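Robot club: what we did this term at Gullow

I am writing this for the parents and the members who could not come in May, and also because Lingyun Guo asked me to put something in the newsletter before I forget the details. I am not the best writer in the club, so please excuse my long sentences.

Our project this term has the name Dellia. The idea is simple to say and hard to do: the arm should tidy up a kitchen table. It should find a thing, go above it, decide what it is, and only then close the fingers. Last year we told the arm every position by hand, and if a cup was moved by the width of a thumb, the whole program was useless. This year the students wanted the arm to look for itself through the small camera at the gripper, and so the first weeks were spent almost only on looking.

The first lesson was what the arm sees when there is nothing to pick up. Guoqing Tian made everyone study bare surface for a full evening. There was some complaining! But a plain surface is never plain for the software. A shadow can look to it like the side of a dark box, and a speck of dust can look like a very small thing which must be collected. Our first detector was proud to find objects everywhere. The students had to choose how small is too small, and how soft an edge may be before we call it a shadow. 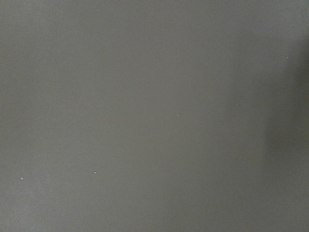

Dalia Navickas wrote to us after the last newsletter that her daughter now explains shadows to the whole family at dinner, and she asks if the younger group could also try the detector at home with a normal webcam. Yes, they can. Yutong Du has prepared a short version, and it runs on an old laptop. Please write to him for the link and tell him which system you have, otherwise he must ask you three times.

After the bare surface we went on to things which are only half in the view. This was more difficult than I expected. When only one side of a thing is visible, the software wants to guess the rest, and mostly it guesses too early. Lingyun's group wrote a rule that the arm may not grip anything that touches the border of the picture. First it must move a little towards it and look again. White things with bars and openings are the worst, because the surface shows through the openings and the software splits one thing into many pieces.

The labelling was done by hand, in pairs. In total the students labelled 1,421 pictures. From these we put 200 to the side for testing, and nobody was allowed to train with them. One pair did it by accident and had wonderful results for one evening.
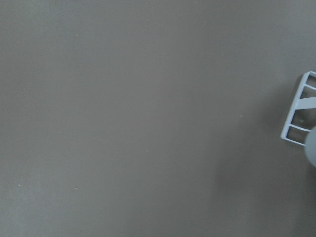

Getting ready for the Polleck day

In the Polleck competition each team gets one table and 600 seconds. The arm may start from any position, but after the start no student may touch the keyboard. Points are given for each thing which is put in its right place, and points are taken away if something falls. We have 41 points in our best practice run. Uwe Lammers, who was a judge there before, told us that this is a decent number for a first year but that we lose too much time between two grips.

So now we practise with the full table. It has brown paper on it, and the students put out the cups on the rack, the bowls, the tray and the mug tree before a run starts. We change the places each time, so that the program cannot learn them. The approach from above works better than the approach from the side, and the side approach will stay out of the program until the summer.

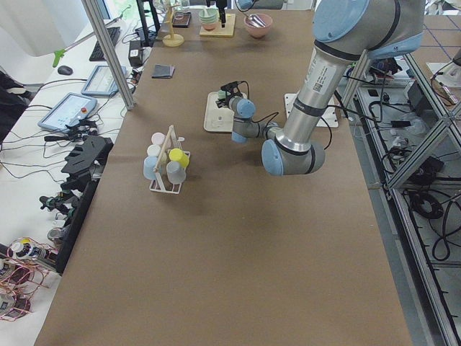
The slow part is still the moment after the gripper lets go. At present the arm goes all the way back to its home position before it looks for the next thing. Guoqing's group is writing a shorter way, where the arm only lifts itself a bit and looks from there. It is a small change in the code, but it needs careful testing - if the arm does not lift enough, it can pull a cup with it.

A few practical points. Long hair must be tied back, and sleeves should be close to the arm. Students who work at the desk keep the emergency stop within reach for the complete run, also when the arm is only moving slowly. Please do not bring drinks into the room.

We are also looking for kitchen things that you do not need any more. Plastic is best, in light colours and in dark ones, and please no glass. You can leave them in the box with the name Rondonuwu on it, next to the entrance. New members can come and watch a practice run before they decide. We start at 4 pm, and the runs with the full table are normally after 5 pm.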